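Plellex Feldstecher-Teleskop TR 56, Reisemodell für Mond und Planeten

Artikelnr. 446
Lieferbar, Versand meist ab Montag

Kleines Spiegelteleskop für Balkon, Garten, Campingplatz. Mars, Jupiter, Saturn, der Mond sowieso. Kein Aufbau mit Wasserwaage und drei Handbüchern. Rausstellen, auskühlen lassen, gucken.

Wir führen das TR 56 seit März im Laden und haben es seitdem ziemlich oft draußen gehabt. Für Einsteiger gut. Wer Galaxien fotografieren will, bitte zum größeren Droso greifen, das steht weiter unten bei den Alternativen.

Was man damit sieht

Mond: Krater bis zum Abwinken, am schönsten am Rand vom Schatten. Bei Vollmond lieber mit Filter, sonst blendet es.
Jupiter: die Monde immer, Wolkenbänder bei ruhiger Luft.
Saturn: Ring ja, Lücke im Ring nur an guten Abenden.
Mars: orangefarbenes Scheibchen, klein. Polkappe mit Glück und nur wenn er nah steht. Rover sieht man natürlich nicht, wird im Laden trotzdem gefragt.

Lieferumfang

Tubus mit Staubdeckel
Tischstativ, drehbar
2 Okulare (Übersicht und Planeten)
Leuchtpunktsucher, Batterie liegt bei
Sternkarte, deutsch, faltbar
Tragetasche mit Schultergurt

Nicht dabei: Mondfilter, Handyhalter, Justierlaser. Gibts alles einzeln bei uns.

Aufbau in Kürze

Stativ auf festen Tisch stellen. Klapptisch geht, wackelt aber.
Tubus einschieben, Klemme handfest anziehen. Nicht mit der Zange!
Sucher tagsüber an einem weit entfernten Schornstein ausrichten, nie an der Sonne.
Vor dem Beobachten rund 21 Minuten draußen stehen lassen, im Winter länger.
Zuerst immer das schwache Okular. Dann erst wechseln. 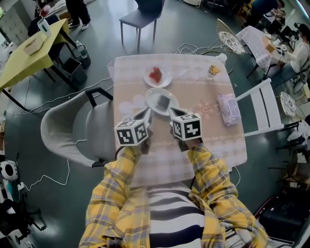
Pflege

Spiegel in Ruhe lassen. Ein bischen Staub schadet nicht, Putzen meistens schon. Okulare mit Blasebalg, danach Mikrofasertuch. Nach feuchten Nächten Deckel offen lassen, bis alles trocken ist, dann erst in die Tasche.

Passendes Zubehör

Mondfilter Tulten, schraubbar, passt auf beide Okulare
Handyhalter Lefèvre, für fast alle Geräte, mit sehr dicker Hülle wirds eng
Barlowlinse Tulten, verdoppelt die Vergrößerung, nur bei ruhiger Luft sinnvoll

Alternativen

Droso Dobson, deutlich mehr Öffnung, dafür schwer und sperrig. Braucht ein Auto oder einen eigenen Garten.
Lefèvre Fernglas, wenn es vor allem leicht sein soll. Für Planeten zu schwach, für Milchstraße und Sternhaufen prima.

Rückgabe und Fragen

Rücksendung bitte im Originalkarton, Deckel drauf. Vorführgeräte auf Anfrage, solange der Vorat reicht. Bei verstelltem Spiegel erst melden und nicht selber drehen, Justieren machen wir im Laden kostenlos mit.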